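Leaving bubble wrap on the front panel of a new washer during use
Appliances > Laundry > Front loaders

drumhead_28
Machine was installed in August. The front panel still has its bubble wrap on. I want to keep it there until the hallway is painted, because the laundry corner is on the route for every ladder and paint can. Transit bolts are out, machine is level. Any technical objection to running it wrapped?

Kun
None for the flat areas of the panel. Three places have to be clear: the door seal, the latch opening, and any vent slots. Film caught between the glass and the gasket gives you a leak path, and it may be too thin to stop the door from locking, so the machine will not warn you.

Morar
Disagree with Kun. Take it all off. Plastic against a painted panel holds moisture, and detergent drips run down behind it. I pulled wrap off a dryer after 2 years and the adhesive had to come off with a plastic scraper and mineral spirits.

drumhead_28
It is held with tape, no adhesive on the wrap itself. Current state, one black item in the drum and another over the door:
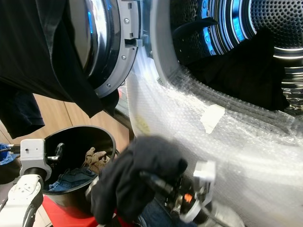

Lachlan MacBrayne
Moderator, Laundry section

The wrap comes right up to the lower edge of the gasket and wrinkles there. That is the part I would change. Cut it back two inches all the way along, then tape the cut edge flat to the panel. Painter's tape will do.

Second point, unrelated to the wrap: do not use the door as a clothes rail. A wet coat is a real load on the hinge, and a door that drops slightly will not meet the lock squarely. Fabric near the opening can also get shut in the seal.

Morar
Two inches is fine for the seal. It does nothing about moisture under the rest.

Kun
Moisture under wrap for a few weeks is not going to hurt enamel. Two years is a different case.

cadport_user
What spin speed? I would stay at 800 with anything loose on the cabinet. Tape lets go with vibration.

drumhead_28
Usually higher. I can run 800 until the painting is done. Will trim the wrap tonight and hang things elsewhere.

Clerkov
Run an empty rinse after trimming and wipe the gasket fold with a dry cloth. Offcuts of film end up in there.

Morar
Or take it all off and use a drop cloth.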